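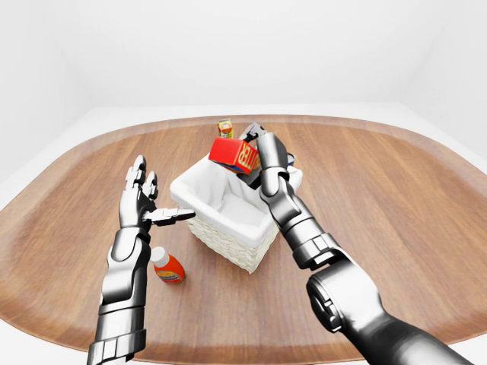

The club's simulated grocery task, with the butter carton at the rim of the basket.

The robotics club at Bestport meets in the computer lab after the last bell, and for most of this school year it has not built a robot. The seven-foot shelf that used to hold motors and wheels now holds backpacks. The work happens on screens, where a two-armed robot is asked to put groceries into a basket.

"We had students quit the first month," said the teacher who runs the club. "They signed up to use a screwdriver. I told them they could come back in the spring when we get the parts out again, and a couple of them did."

The switch came after last year's competition season, when the club spent most of its money on a drive base that bent in the second match. The regional contest has a simulation division, and entering it costs nothing beyond the computers the school already has. The teacher said she put it to a vote in May and the students chose it by a narrow margin.

Teams in the division get the same robot model, the same table and the same set of items. They have to teach the robot to pack the basket by steering it themselves, recording what they do, and then training a program on the recordings. The club named its program Vera. A student came up with the name and has declined to explain it.

"I do a lot of the driving," said a junior who is in her second year with the club. "You move your hands and the robot's hands move, but there's a little lag, so you learn to go slow. The first week I knocked the ketchup over every single time. You can't feel anything, either. You're watching the fingers and guessing if you've got hold of it."

By winter break the students had recorded 1377 attempts. They kept 239 of them. The rest were thrown out for dropped items, for a basket shoved out of place, or for what the club's log calls "wandering," which is when the driver pauses and drifts while deciding what to do next.

"That was a hard meeting," the junior said. "You see the number and you think about all the afternoons. But when we trained on everything, Vera wandered too. It picked up our bad habits."

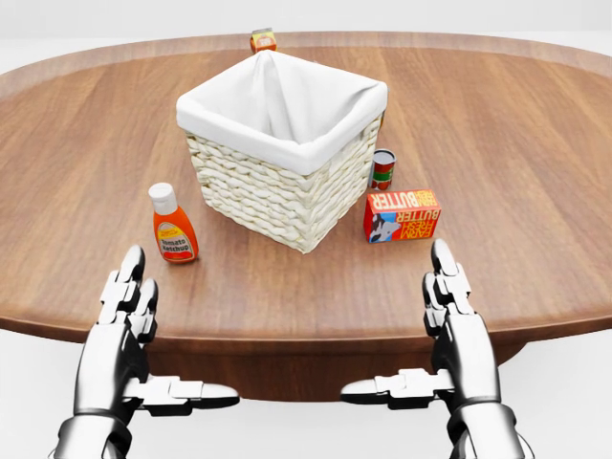

Every attempt begins with the groceries out on the table and both hands open at the near edge, the teacher said, and a driver is not allowed to start until the hands are back there. The club added that rule in the fall. Before that, students would begin a new recording from wherever the last one had left the arms, and the program had trouble telling the start of a job from the middle of one.

The butter has caused the most arguments. It lies on its long side, and a hand coming straight down on it tends to close on the corners. A sophomore who writes most of the training code said he wanted to drop it from the early practice and concentrate on the can and the bottle.

"They're round, so it doesn't matter as much what direction you come in from," he said. "With the carton it matters a lot. I said let's get good at the easy ones. I got outvoted."

The students who outvoted him pointed to the scoring sheet, which gives no credit for a basket with an item left out. He said he still thinks he was right for the first two months and wrong after that.

Then there is the liner. In the simulation it is soft cloth, and it folds and shifts when something touches it. The computers in the lab slow down when that happens. One of the older machines was taking so long that the students set it aside for writing the engineering notebook.

"The cloth is most of our waiting," the sophomore said. "You start a run, you go get a snack, you come back and it's still thinking about the cloth."

The club trains its program overnight. A full run takes 3150 steps at the settings the students settled on, and whoever arrives first the next day checks the results before the others get there. The teacher said she has found students outside the lab door at 7 a.m. waiting for her to unlock it. She asked the front office to let them in, and the office said no.

Their closest rival is the team from Zestport, which won the simulation division last year. The two clubs share a video call once a month and compare problems, though not code. It was on one of those calls that the Bestport students heard about Ateş, the Zestport program, which uses one arm for nearly everything and keeps the other out of the way.

"We went back and forth on that," the junior said. "Our right arm does the reaching and the left mostly stays by the basket. We wanted the left one to steady it. It doesn't always. Sometimes it's just there."

Asked how well Vera does now, the students gave different answers. The junior said it was good with the bottle. The sophomore said it depended on where the items were placed at the start, and that a small change could throw it off. The teacher said that at the last practice it was given 5 tries and filled the basket on two of them.

"I'd like it to be better," she said. "I'd also like them to do their chemistry homework."

The contest runs over two days, and each team submits its program ahead of time. The students will not touch any controls once it begins. They will watch the runs on a screen with everyone else, which the junior said she is not looking forward to.

"When I'm driving and it starts to slip, I can do something," she said. "With this you sit there."

The club has a few weeks of practice left. The plan is to record more attempts with the carton turned at different angles - the sophomore's idea this time - and to stop changing the code a week before the deadline. The students made the same plan in the fall for an earlier practice round and were still making changes the night it was due.

The motors and wheels are in a closet down the hall. The teacher said they will come out again after the contest, and that any student who wants to help sort them should bring a small container with a lid.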